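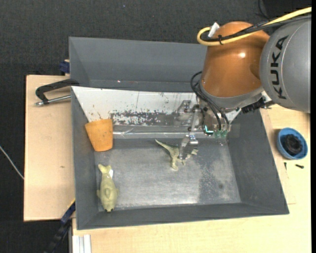

Visit to the Bokar lab in Gastow

22 January 2023

We were a small group from the Veven evening course, and most of us had never stood near an industrial arm before. The train to Gastow was late, so we missed the coffee and went directly to the lab on the second floor.

The people at Bokar do not program the arm for each object. They let it try to pick things up, they save every try, and later a learning system studies these examples. I had read of this method, but I did not understand how slow it is until I watched it. One try, then a pause, then the next try. After 30 tries our guide wrote a line in a notebook and changed some of the objects.

The work takes place in a gray bin that is clamped to a table. The arm is an orange and gray KUKA and the gripper has two narrow metal fingers. The objects are mostly from a toy store or a kitchen: a plastic dinosaur, a fish, an orange cup. I asked why toys. The answer was that a dinosaur has a tail, legs and a head, and each part asks for a different grasp. A box would teach the system much less.

A failed grasp is also saved. This was the point we discussed longest, and one woman in our group was not convinced at first. The guide explained that the system must see both kinds, or it will believe that every grasp is good. On the day of our visit the collection had 1371 examples from this bin. They want many more before April, when the second round of training begins.

We also saw the screen where the examples are checked by hand. Each of us could mark a few of them as success or failure. It is harder than it sounds - sometimes the object is held only by an edge, and two of us gave different answers.

The tour took 60 minutes and was free, but you must write to them before. Groups are limited to the size of the room. Afterwards we ate lentil soup at Kılıçarslan, across from the station, and I can recommend it. The way from the lab is downhill, but on our day the sidewalk was icy, so please bring good shoes.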